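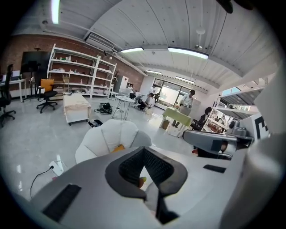

How Does a Map App Know There's a Traffic Jam?

By Tapio Kauppinen
August 2026
Reading time: 5 minutes

You're in the back seat. The phone on the dashboard says you'll get to the lake at 3:42. It doesn't say "sometime before dinner." It says 3:42, in big bold numbers, as if it had already been there and checked.

Should you believe it? I'd say believe it a little. To see why, you need to know how the app came up with that time, and what it had to guess.

Where the numbers come from

Many people think there's a camera in space watching the cars. There isn't one doing this job. The satellites that help your phone don't look at your car at all. They send out radio signals, and your phone listens to several of them and works out where it must be. A satellite like that has no idea you exist.

So who tells the app that the road is jammed? Mostly, other phones do. Lots of drivers have a map app running, and many of those phones report back: I was at this spot, and a few seconds later I was at that spot. A computer somewhere turns that into a speed. If many phones on the same road are crawling along where they would usually zip, the computer decides there's a jam and colors the road red.

Notice the word "decides." The computer never sees a single car. It sees dots that move, and dots that don't.

When the dots are wrong

Think about what else could make a dot go slowly. A person walking. A kid on a bike. A bus that stops at every corner with 28 phones on board. Someone who parked and forgot to close the app. The people who write map software know about these things, and they try to sort them out. A bus, for instance, stops in the same places every time, so a computer can learn to spot it. But sorting is a kind of guessing too, and some guesses come out wrong.

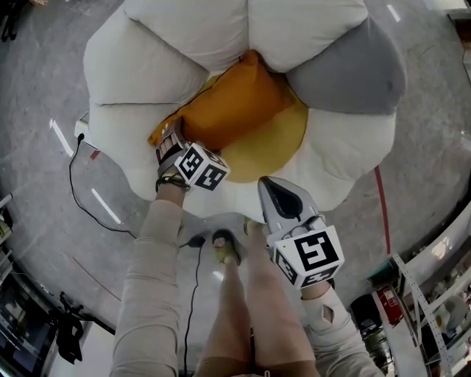
Then there's the opposite trouble, which is too few dots. On a busy highway there may be hundreds of phones to learn from. On a small road near a farm there may be only yours. If no one has driven past in the last hour, the app has nothing fresh to go on. It may use what usually happens on that road at that time. It won't always tell you it's doing that. The line on the screen looks just as sure of itself either way, and I think that's a bit sneaky.

A trip that didn't go as planned

Last February I drove from Lornell to see my aunt. I used an app called Zomine, which has a cheerful voice and a little green arrow. It promised the trip would take 95 minutes.

Halfway there, the arrow told me to leave the highway and "save 21 minutes." I was suspicious, but I did it. So did everybody else. The whole line of us turned off onto Ruotsalainen Road, a skinny road with a one-lane bridge. We sat there looking at each other's bumpers while the arrow cheerfully added more and more time.

Did the app lie? No. When it gave the advice, the small road really was empty. Then it told a whole crowd of drivers the same secret. Some apps try to send different cars different ways to stop this from happening. I can't say whether Zomine does. If it does, it wasn't doing it well that afternoon.

And here's the part that bugs me. I'll never know if I would have been faster staying on the highway. The app told me I was saving time, and there was no second me on the other road to check it. Be careful with any claim you can't test.
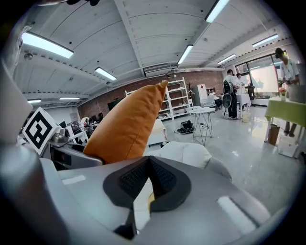

Nisby Junior, Issue 308

So what is the arrival time, then?

It's a prediction, like a weather forecast. The app takes each piece of the road, guesses how long each piece will take, and adds them up. Short trips have fewer guesses in them, so they tend to come out closer. Long trips leave more room for surprises: rain, a dropped ladder in the left lane, your brother needing a bathroom.

You may also have noticed that the time keeps changing while you drive. That's the app fixing its own guess. By the time you turn into the driveway, it's exactly right — but anybody can be right by then. If you want to know how good the app is, you have to look at what it said at the start.

Try it yourself

1. Before the car moves, write down the arrival time on the screen. Ask a grown-up to read it to you if they're the one with the phone.
2. Make your own guess and write that down as well.
3. When you arrive, write down the real time.
4. Do this on several trips, long ones and short ones.

One trip won't tell you much. Anyone can be lucky once, even me. After a bunch of trips, look for a pattern. Is the app usually early or usually late? Does it do worse at certain times of day?

And what about all those phones?

If phones are sending in their positions, somebody is collecting them. Companies usually say they remove names first. That's better than leaving names on, but a dot that goes from the same house to the same school each morning can give away quite a lot without a name. It's fair to ask who keeps the dots, and for how long. Grown-ups can look in the phone's settings and choose which apps get to know where it is, and when. Sit next to them while they do it. You might both be surprised by the list.

More from Nisby Junior
Why Does My Battery Say 1 Percent for So Long?
Can a Car Really Park Itself?
What Happens When You Click "I Agree"
Is the Voice in the Speaker Always Listening?

Contact us | © Nisby Junior | Back to top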